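Where Does Marble Come From?

Marble is a kind of rock. People have used it for floors, statues, steps and kitchen counters for a very long time. Every piece of it started out as something else.

It begins with the sea

Many sea animals have shells. When the animals die, the shells sink to the bottom and break into tiny bits. More bits land on top, year after year. Over a very long time the layers get pressed together and turn into a rock called limestone. If you look closely at limestone, you can sometimes find fossils in it.

Then comes the heat

The ground under your feet is made of huge slabs of rock that move very slowly. When two slabs push into each other, the limestone between them can be squeezed hard. It can also be pushed deep down, where it gets very hot. It does not melt. The tiny grains inside it grow into new crystals that lock together tightly. Now it is marble.

A rock that has been changed like this is called a metamorphic rock. "Metamorphic" comes from Greek words about changing shape. Most fossils are destroyed by the change, so you will hardly ever see a shell in real marble.

Why marble has stripes

Pure marble is white. Most marble is not pure. The old limestone often had some clay, sand or iron mixed in with it. When the rock was squeezed, these got smeared into lines and swirls called veins. Iron can make marble pink, red or yellow. Carbon from dead plants and animals can make it gray or black. White veins are often a mineral called calcite, which filled up cracks in the rock – a bit like glue filling a broken cup.

A gray marble countertop can have both dark and light veins, with white streaks running across it on a slant.

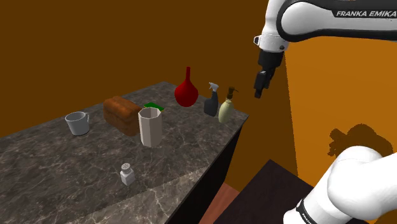

Why are no two pieces of marble the same?
Each bit of rock had its own mix of minerals and was squeezed and cracked in its own way, so the veins came out different every time.

Getting it out of the ground

Marble is dug from a big open pit called a quarry. At the Lulton quarry, workers cut the rock with a long wire that has tiny diamonds on it. Diamonds are harder than marble, so the wire can saw through it. Water is poured on the wire to keep it cool and to keep the dust down. The blocks are then taken by truck to a workshop in Parsa, where they are sliced into slabs and polished until they shine.

Looking after marble

Marble looks tough, but it is softer than many other rocks. A steel knife can scratch it. Lemon juice and vinegar are acids, and they eat into the surface and leave dull spots. Wipe up spills quickly and use a cutting board.

Words to know

Fossil – the remains or print of a living thing from long ago, kept in rock
Quarry – a place where stone is dug or cut out of the ground
Vein – a line of a different color running through rock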